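Packaging Set Passes Its First Target at Branusura

The Branusura project has completed the first block of example gathering for its package-handling work. As of Apr 8, 2020, the set holds 207 accepted demonstrations, and the learning system will be trained on them before any further tasks are added.

Members who follow the project will recall that the earlier set, closed in November, relied on rigid boxes. Flat packages are a harder case. They overlap in the bin, and a gripper that closes a little too high takes hold of nothing. The new examples were therefore gathered with two arms mounted on opposite sides of one table, so that operators could show the system both single-arm and shared handling.

Each demonstration is reviewed before it is accepted. Reviewers set aside 13 attempts in which an arm stopped short of the goal, and these are stored separately with their notes. Successful attempts that included a slip and a second try were kept, as the system is expected to meet the same difficulty in use. Of the accepted demonstrations, 105 begin with packages already out on the tabletop.

The next block will be gathered at the Horgan site under the same written procedure. Operators are asked to change the starting position of the packages between attempts and to leave the arm settings as they find them. Partner sites wishing to receive the current set should apply through the Cliltbridge office, stating the intended use and the storage available.

Comments on the procedure are welcome and will be printed where space allows.

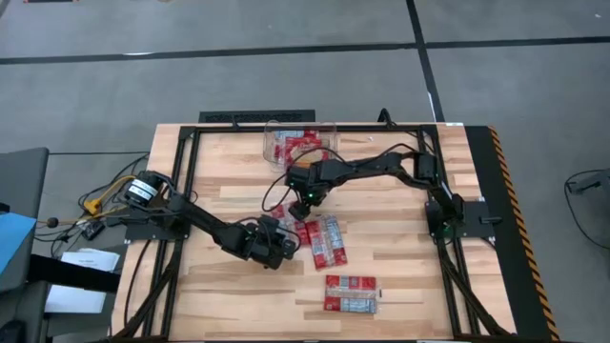

Vundholm writes that keeping the slips is the right decision, but asks that each one be marked in the notes, so that sites can train with and without them and compare the results.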